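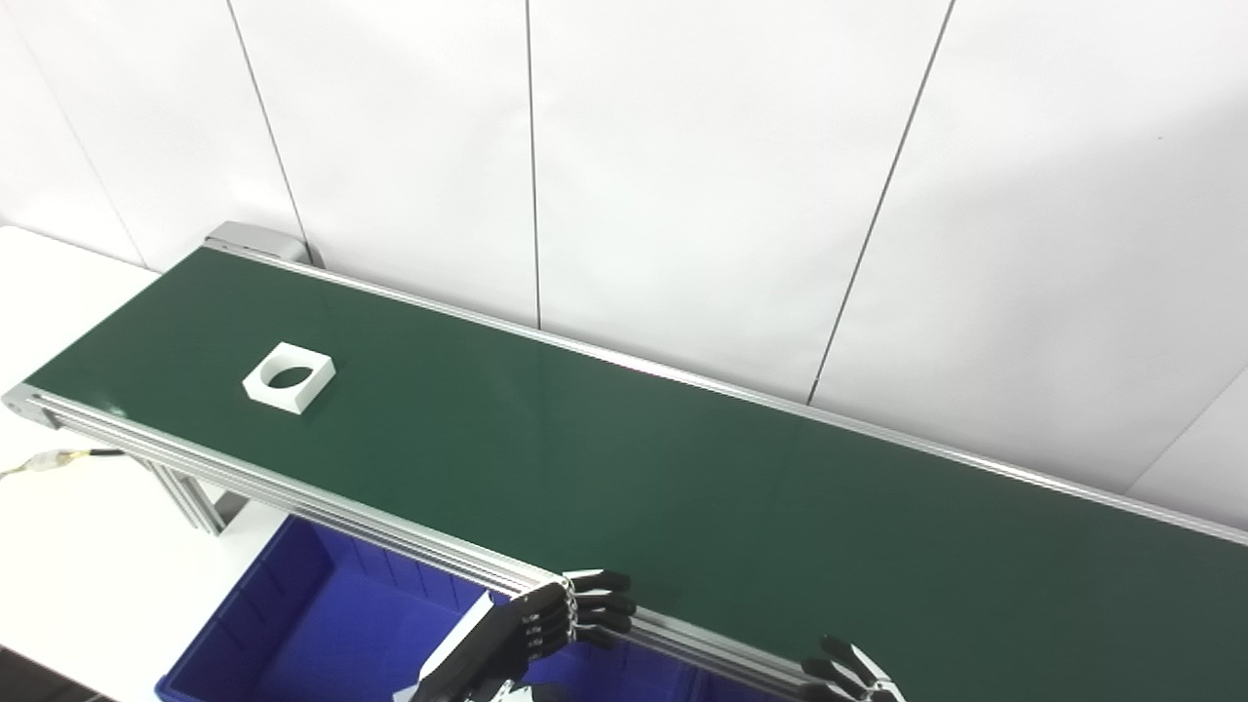
A white block on the green belt at Ritier, with the robot's hands at the near rail.

The first thing I learned at Ritier is that a moving belt is a terrible place to be slow. I'd come to see the hands, because everybody comes to see the hands, and I spent most of the day looking over people's shoulders at a timing chart.

The chart belongs to Dotix, the control software the team has been building since June. Its job sounds easy enough. Find the part on the belt, guess where it's going to be, get the fingers there. Trouble is, the camera's news is always a little old (83 milliseconds old, on the day I visited), and at full belt speed a block has moved on by the time the planner hears about it. So Dotix keeps a running prediction and plans for that spot.

I loved this part, I have to say! On the monitor there's a ghost outline that slides along ahead of the real block, and when the two drift apart you can feel the whole room lean in. 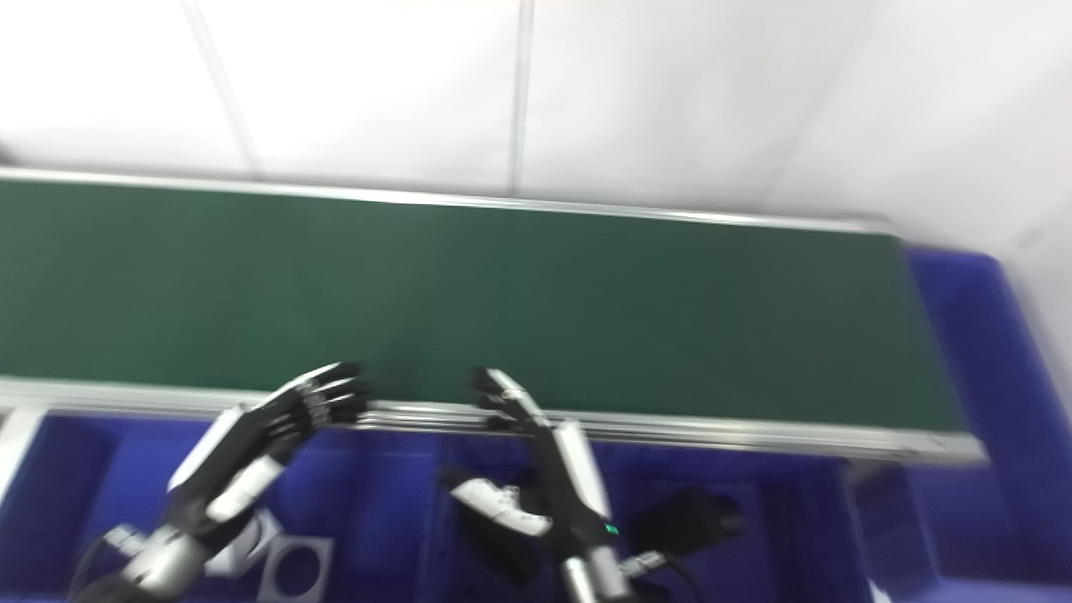 Two arms, one planner

Early versions ran a separate planner for each arm, and they argued. Both would claim the same patch of air over the belt, both would back off, and the part would sail past. Now a single planner hands out that space in 15-millisecond slices – a bit like a very fussy parking attendant.

The replay tool, Grurkmont, got me just as excited. It saves every run, so you can change one setting and play 300 old pickups against the new code over lunch.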